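Cleaning a field find, how far do you go?
Finds and Detecting > Coins

dhaher_k
Posted 2019-05-13
Got permission on a new farm outside Prerico and pulled a small copper coin from 12 inches down, right by the old wagon track. It's green all over and I can make out half a head and maybe three letters. My uncle says soak it in olive oil until December and leave it alone. My buddy says toothbrush and dish soap. Who do I listen to?

Bohdana_D
Neither one! Olive oil is slightly acidic and it'll eat at the patina if you leave it that long. I ruined a nice one that way (still mad). Distilled water, change it every few days, and a wooden toothpick under a loupe. Go slow.

prerico_seb
I've done 60 or so coins in olive oil and never lost one. People repeat the acid thing because they read it on here. I do rinse them really well after, and I check them every week.

Bohdana_D
Sixty coins and how many of them had any surface worth keeping, Seb? Kidding, mostly. But a museum person would cry.

AndersonM
Distilled water for me too. Then I pat it, never rub. For the patting I gave up on paper towels and went to microfiber, the cheap kind from the auto aisle.

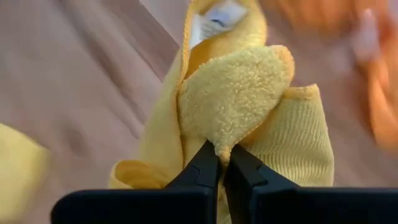
yellow microfiber, all crumpled up

I wash mine without softener and toss them once they pick up grit. Grit is what scratches, so don't use the one you wiped your shovel with.

prerico_seb
Okay, agree on the grit. I still think he's fine with oil.

kamon_n
Before anybody cleans anything, did you write down where it came from? I log every find with a number. I'm at 297 and the spot on the map is worth more to me than most of the coins. Also, a wagon track with an old copper in it might be something the county archaeologist wants to hear about.

dhaher_k
I dropped a pin on my phone, does that count? Going with distilled water for now. Uncle is not going to be happy lol. Will post the letters if any more show up.

kamon_n
Pin counts. Write the depth down too.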